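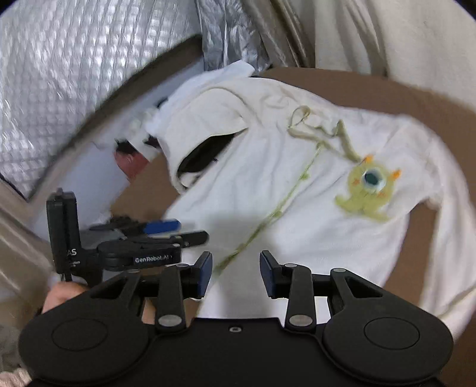 I came to grippers the way most people come to sourdough, through a friend who wouldn't stop talking about it. Simin Zamani tests hand-held ones for a living at a small outfit called Landeg, over in Bromosthorpe, and in March she finally let me have a go. I figured I'd be stacking blocks. Instead I got laundry, and the piece I remember best was a white top with a hood and a big one-eyed monster on it, yellow-green, with two little orange horns. You take a gripper in each hand, blue pads at the tips, and you try to behave as if you'd never owned fingers.

Cloth is mean! A block stays where you put it, but a sleeve slides and folds under itself, and the drawstring goes wherever it likes. My first fold took 181 seconds. Simin did hers in 60 and was chatting to me the whole way through, which I tried not to take personally.

We were comparing two kinds of pad that day, a soft one and a stiffer one that everybody at Landeg calls the Drisis pad (after a street, apparently). The soft pads felt lovely on thick fabric and then let go of anything thin. With the stiff ones I could pinch a single layer, as long as I came in low and didn't rush.

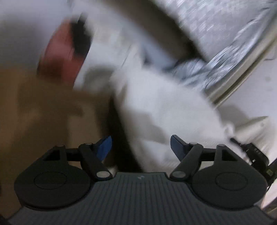
Rushing was my big problem. I'd swing in fast, close on nothing, and swing back out again. Rhydian Yorath, who writes the scoring software, told me new people always move their shoulders too much - he has watched enough of us to know. He had me plant my elbows and let my wrists do the work, and out of my next 18 tries I got 17 clean grabs. I may have cheered.

The thing I'd still change is the weight. After an hour my left thumb was sore, and I kept setting the gripper down between folds to shake my hand out. Simin says the next version, Trilmont, has a lighter handle and a shorter squeeze. She's promised me a turn with it, and I've been practicing on my own sweaters with a pair of salad tongs.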